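October, after supper

The board came out again tonight and I put the shapes on it.

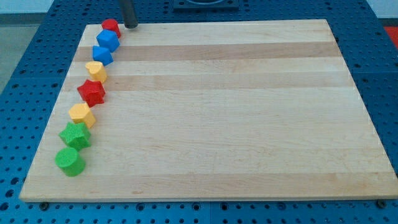 The eight of them on the maple board, red cylinder at the back, green cylinder at the front.

I want to get down what I think about this before I talk to Lionel, because when I talk to Lionel I end up agreeing with him. Lionel Pons can make a pot holder sound like a turning point in history. He has been on at me since the end of summer to try what he calls the Vernent way with the little ones at the library hour, where you set out a small number of shapes on a plain surface, in an order, and let the children find out what the order is. You are not supposed to tell them. You are supposed to sit on your hands and wait. There is a booklet. I have read the booklet twice and I still could not tell you who tested any of it, or on what children, or whether those children had eaten lunch.

It says that sorting by hand "settles the eye." I wrote "how?" in the margin and then felt mean about it. But really, how?

Anyway. The shapes. There are two blue ones, a cube and a triangle, and then the rest are red, yellow and green. I began by color, the way anybody would, and got stuck right away, for the reds are a cylinder and a star, and the greens are also a star and a cylinder, so as soon as you have your nice color groups some four-year-old is going to tell you that the stars should be together. And the four-year-old will be right. Then you have the heart, which goes with nothing. I have never understood what a heart is doing in a set like this. A triangle is a shape. A hexagon is a shape. A heart is a Valentine.

So I lined them up down the left side of the board, and what I ended up with was red cylinder, blue cube, blue triangle, yellow heart, red star, yellow hexagon, green star, green cylinder. A cylinder at each end, which I liked. I told myself there was a sort of plan to the middle. There isn't. The two blues are side by side and so are the two greens, and then the yellows have a red star stuck between them and I can't defend it. If a child asked me what the rule was I would have to make something up, and children can smell that.

The line bends a little too. I am not going to fuss with it.

What I will say for them is that they feel better than I expected. They have that fine crosshatch all over, like the handle on a good file, and your fingers get some hold on them. The old set at the library was slick as soap and half of it went under the radiator. Whether a bit of texture is worth what Cliria charges is another question. Lionel says 65 dollars for the set and that this is "very fair for the sector." I asked him what sector. He said early years. I said it was eight pieces of plastic. He said I was paying for the thinking. I would like to see an itemized bill for the thinking.

I do like the board. I'll be fair and put that down. It's maple, strips glued up side by side, pale as butter for the most part with a darker tan band running across toward the back and another stripe next to it, not quite so dark. A few knots. Mother would have called that a second and asked for money off. I think the dark band is the best thing about it, and I notice the booklet wants "a surface free of distraction," so I suppose the board fails the Vernent test before we've even begun. Good. I got it from Carrillo's when they were clearing out the back of the shop and it was meant for bread. It was bread I had in mind when I carried it home on the bus with my arms going numb. It has yet to see a loaf.

Something I keep turning over. When I was small we had a coffee can of buttons, and I sorted those for hours, by size, by color, by number of holes, by which ones I thought were married to each other. No one gave my grandmother a booklet. No one sat across from me waiting for my eye to settle. She wanted me out from under her feet while she did the ironing, and the can was on the low shelf. There must have been 457 different ways through that can and I doubt she knew a single one of them. I think I learned something from it. I also think I learned just as much from being left alone, and that's the part they can't sell.

Lionel would say that's exactly his point. He always says it's exactly his point.

What bothers me most is the claim on the back page, where it says that a group in Terlow used the method with 200 children and that "nearly all" showed "increased calm." Increased from what? Who was holding the clipboard? I have had our lot on a rainy afternoon and they were as calm as you please for twenty minutes, and the method that day was a man digging up the street outside the window. I could write that up. I could have it printed with a nice cover.

I know I'm being sour. I was sour about the felt board too, and then the children loved the felt board, and Lionel was gracious about it in a way I found hard to bear. So I'm willing to be wrong. I'll take the shapes in and try them, once with the order set out and once just tipped in a heap, and see which one holds them longer. My guess is the heap. I would put money on the heap. I'd also bet that the heart goes missing in the first week, as hearts are what little girls and at least two of the little boys put in their pockets.

Tried a few other orders in my head while the kettle boiled. You could go by corners: the round ones first for none, then the triangle, the cube, the hexagon, and the stars last with five points sticking out – though is a star more corners than a hexagon or fewer? Five points, but then there are the inside ones. Ten, then. And the heart has one at the bottom and a dent at the top, and do you count a dent? I stood there arguing this with myself until the kettle had been off for a good while and I had to boil it again.

So maybe it does do something. It didn't settle my eye, though. My eye is as unsettled as it ever was.

Must remember to ask about the heating in the children's corner, and to take back the Wednesday-group puzzle with 257 pieces that says 260 on the lid. Nearly ten now. Board is still out on the table and I'll leave it there until morning. Need flour.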